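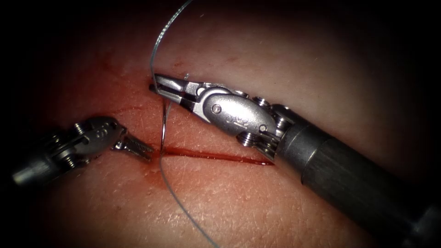

Fig. 1. Straight incision in a tissue pad, blood in the slit and a thinner stain on the surface beside it.

Wovenix Materials Course
Handout 9: How liquids spread in thin porous sheets

Scope

These notes cover the movement of liquid into and across thin porous sheets: paper, felt, woven cloth, foam and similar materials. They assume Handout 8 (surface tension and contact angle). Swelling is treated only briefly. Drying is left to a later handout.

Symbols

r, pore radius (m)
s, surface tension of the liquid (N/m)
a, contact angle between liquid and solid
v, viscosity of the liquid (Pa s)
d, density of the liquid (kg/m3)
g, acceleration due to gravity, 9.81 m/s2
L, distance travelled by the wet front (m)
t, time since first contact (s)
P, capillary pressure (Pa)

1. Wetting and spreading

A drop placed on a smooth, solid surface takes up a shape set by the contact angle. If the angle is small the drop lies flat. If it is above 90 degrees the drop stands up and will not enter a narrow pore unless pushed.

On a porous sheet two things happen together. Liquid spreads over the top, and liquid passes into the pores. Which of them is faster depends on the size of the pores at the surface, the roughness of the surface and the amount of liquid supplied. A sheet with fine, tight pores may carry a broad surface stain and very little liquid underneath. A sheet with open pores may take the whole drop almost straight down and show only a small mark.

The area of a stain is therefore a poor guide to the volume of liquid. The two can be linked only when the thickness, the porosity and the degree of filling are all known. Colour is also a poor guide. A stain looks darker where the layer of liquid is deeper, but also where the sheet itself is darker or less well lit.

2. Capillary pressure

Treat one pore as a straight round tube. The pressure drawing the liquid in is

P = 2 s cos(a) / r

Small pores pull harder than large ones. The sign of cos(a) decides the direction: for angles below 90 degrees the liquid is drawn in, and for angles above 90 degrees it is held out.

Worked example. Water at 23 degrees C has a surface tension of 0.072 N/m. The pore radius is 9 micrometres and the contact angle is 58 degrees.

cos(58) = 0.530
P = 2 x 0.072 x 0.530 / 0.000009
P = 8480 Pa

The greatest height the water could reach against gravity is P / (d g). With d = 1000 kg/m3 this gives 0.86 m. Few real sheets reach the height worked out in this way. The larger pores stop filling well before the smaller ones, and water is lost from the exposed faces as it climbs.

3. Rate of travel

In a horizontal strip gravity plays no part. The driving pressure is constant, but the length of filled pore grows, and with it the resistance to flow. Balancing the two gives

L x L = r s cos(a) t / (2 v)

The distance rises with the square root of time. To double the distance, allow four times as long.

Worked example. Use the values from section 2, with v = 0.00093 Pa s and t = 23 s.

r s cos(a) / (2 v) = 0.000185 m2/s
L x L = 0.000185 x 23 = 0.00425 m2
L = 0.065 m, or 65 mm

Note the effect of r in this result. Small pores give a high pressure but a slow flow; the resistance of a tube rises faster than its pull as the radius falls. A fine sheet will lift liquid higher in the end, and a coarse sheet will move it faster at the start. Students often quote one of these as if it were the other.

4. Where the tube model fails

Pores in a real sheet are neither straight nor round. The main corrections are listed below in the order in which they are usually met.

Winding paths. Liquid follows a path longer than the straight distance measured on the sheet. A winding factor is fitted from test results. It should not be carried over from one material to another.

Mixed pore sizes. The wet front is not a sharp line. Fine pores may fill ahead of coarse ones, or behind them, according to how the two are joined. Close to the front the sheet is only partly filled.

Direction. Woven cloth has two main thread directions, and machine-made paper has one main fibre direction. A drop on either tends to spread as an oval. Record the direction of the sheet before cutting the strip.

Swelling. Plant fibres take up water and grow thicker. The pores between them may close or open. The square root law may then hold for the first part of the test only.

Creases. A fold can act as a channel if it opens a gap, or as a barrier if it crushes the pores. Strips with visible folds are rejected from the standard test but may be run on their own as a separate set.

Changing liquid. Viscosity and surface tension have been taken as fixed. This is reasonable for water or light oil. It is not safe for paint, starch paste, milk or blood, all of which carry solid matter. Particles may be held back at the surface while the thinner part of the liquid moves on, and the viscosity may depend on the rate of flow.

5. Slits and cuts

A narrow slit behaves as a pair of parallel walls. For a slit of width w, with both walls wetted equally, the capillary pressure is

P = 2 s cos(a) / w

Compare this with the tube. A slit of width w pulls as strongly as a tube of radius w. Since slits are usually far wider than the pores in the sheet around them, their pull is much weaker, and their resistance to flow along the length is much lower.

Two results follow. With a plentiful supply, a slit fills along its length before much has passed into its walls. When the supply is cut off, the pores in the walls draw liquid out of the slit, provided they are wetted and not already full. A slit that stays full beside a dry wall suggests that the wall is poorly wetted, that its surface pores are blocked, or that the supply has not stopped. The state of the slit at a single moment does not tell these cases apart. A series of timed readings is needed.

6. Strip test, Janjua bench

The bench at Plusthorpe holds the strip level on two narrow rails with one end dipping into a shallow trough. The Kosto logger records the weight of the trough. The position of the front is read by eye against the scale.

Cut the strip with a sharp blade and a steel rule. Torn edges give a ragged front.
Mark the fibre or thread direction on the end that will stay dry.
Leave the strip in the room air until its weight is steady.
Fill the trough to the line and set the logger to zero.
Lower the strip and start the clock at first contact.
Read the front at the centre of the strip, not at the edge, where it often runs ahead.
Stop when the front reaches the second rail.
Lift the strip clear before reading the final weight.

Record the room temperature at the start and finish. A warmer liquid is less viscous and travels further in the same time. Discard any run in which liquid has crept along a rail.

7. Handling the results

Plot L x L against t. A straight line through the origin supports the simple law. The slope is equal to r s cos(a) / (2 v), and the radius obtained from it is an effective radius. It will seldom agree with the radius seen under a microscope and should not be reported as a measured pore size.

A line that is straight but misses the origin usually means a clock started early or late. A line that bends downwards points to swelling, loss to the air or a falling supply. A line that bends upwards is less common; check for a leak path along the rails first.

The weight readings give the volume taken up. Divide this by the wetted length, width and thickness of the strip to find the mean filling. Quote thickness as measured dry, and say so in the report.

8. Problems

8.1 Repeat the worked example in section 3 for a pore radius of 23 micrometres, all other values unchanged. Find the new distance and the ratio of the two distances.

8.2 Find the capillary pressure in a slit 0.2 mm wide, using the surface tension and contact angle from section 2. Compare it with the pressure in the 9 micrometre pore and state which way the liquid will move once the supply is cut off, taking the pore as only partly filled.

8.3 A finish applied to a cloth raises the contact angle from 58 degrees to 80 degrees. By what factor does the time to wet a given length increase?

8.4 Sketch L x L against t for a paper strip whose pores close by swelling part way through the test. Mark the range over which a slope may be taken.

Bring the answers to 8.2 and 8.3 to the bench session. The strips for that session are cut in both directions from the same roll.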